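Last updated 7 Feb 2022. Applies to garments treated with Lulten wash-in repellent, sold by Skindari in bottles for home use.

# Jacket care and re-proofing: FAQ

**Which garments can be treated?**

Unlined and mesh-lined shells, hooded jackets, and most synthetic outer layers. Do not treat down, wool, or waxed cotton.
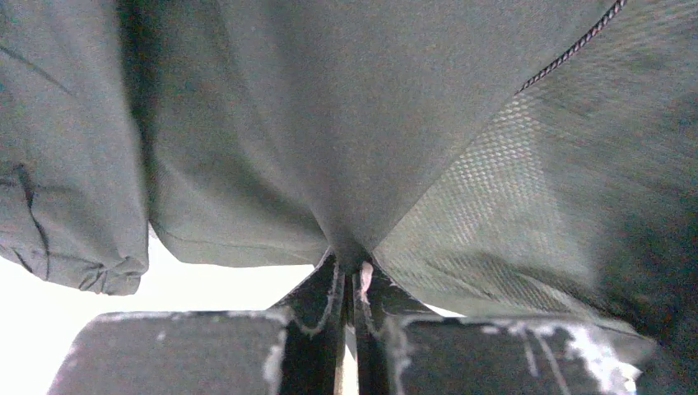
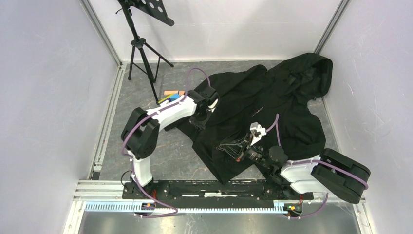
**How much product do I use?**

Use 40 ml per jacket. A 200 ml bottle treats five jackets. Do not treat more than 2 garments in the same load, as coverage becomes uneven.

**Do I need to wash the jacket first?**

Yes. Detergent residue attracts water and will defeat the treatment. Run one cycle with a residue-free soap, then one rinse cycle with no product. Clean the detergent drawer before either cycle.

**What machine settings apply?**

Synthetics cycle, 30 °C, low spin. Fabric softener must not be used. Close all zippers and loosen drawcords before loading. Hook-and-loop cuffs should be fastened.

**Is heat required?**

Lulten cures in air in 18 hours at room temperature. Tumble drying on low shortens this, if the care label permits it. Ironing is not recommended on mesh or on taped seams.

**Water still soaks in at the shoulders. Why?**

Pack straps abrade the face fabric, and the finish fails there first. Apply Lulten undiluted with a damp sponge to the affected panels, wait two minutes, and wipe off the excess. If water comes through at a seam, the tape has probably lifted. Repellent will not correct this; see the Alipour seam tape instructions.

**Can it be used with Futosow cleaner?**

Yes, in separate cycles. Mixing the two in one drawer causes clumping.

**White marks appeared after drying.**

Excess product. Rinse at 30 °C without soap and dry again.

**How should unused product be stored?**

Upright, capped, above freezing. Discard it if it has separated and does not recombine on shaking.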